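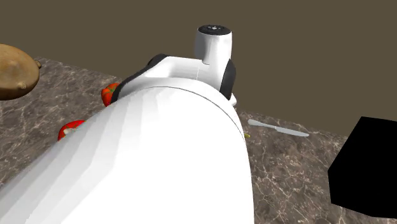 **Do both grippers have to be run on the same arm model?**

They do for this round. Swapping the arm as well as the gripper would leave us unable to say which one caused a change in the results.

## Gripper comparison in simulation: pre-run checklist

Checked by: Yupin Phetsri
Second check: Torunn Midtbø
Day: Tuesday
Grippers: Wikström two-finger, Anmont two-finger
Project: Gillstead

### 1. Arm and controller

- [x] Joint limits match the controller settings
- [x] Arm returns to the home pose after reset
- [x] Same controller gains for both grippers
- [ ] Wrist joint free of jitter at rest

Comment (YP): Jitter shows up with the Anmont only. It is small but it is in the log. I think the mass in the model file is wrong. Stendico have been asked for the right value. Carry on with the Wikström runs in the meantime.

### 2. Scene and objects

- [x] Objects settle on the worktop before the arm moves
- [x] Friction values loaded from the shared file
- [x] Collision shapes switched on for every object
- [x] Random seed written in the log

Comment (TM): The first batch used an old friction file. Those runs have been deleted. Please don't put them back from the backup.

### 3. Cameras

- [x] Fixed camera saves for the whole run
- [x] Wrist camera saves for the whole run
- [x] Time stamps agree between the two
- [ ] Fixed camera keeps a clear view of the objects when the arm reaches across

Comment (YP): The arm hides a good part of the worktop from the fixed camera in some poses. Leave the camera where it is until both grippers are finished, then try it higher up. Use the wrist view to judge grasps.

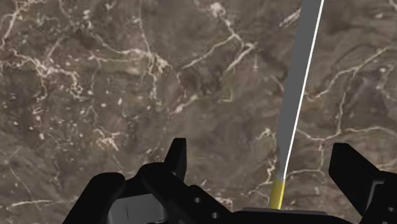
When scoring from the wrist view, go by the contact log as well. A long thin object can look held when only one finger is touching it. Mark a grasp as good only if both fingers report contact and the object stays put for the full hold.

### 4. Run settings

- [x] 200 attempts per gripper
- [x] 16 start poses, same list for both
- [x] Finger closing speed the same
- [ ] Closing force the same

Comment (TM): The two model files use different units for force. Convert before the Anmont runs and write the converted figure here.

### 5. Logs and storage

- [x] Run folder named with gripper and seed
- [x] Failed attempts kept
- [x] Disk space checked

Comment (YP): There are 2,929 files in the old run folder. Move them before starting, as the viewer gets very slow.

### Result

Wikström: cleared to run.
Anmont: on hold until the open items in 1 and 4 are closed. The camera item in 3 can stay open.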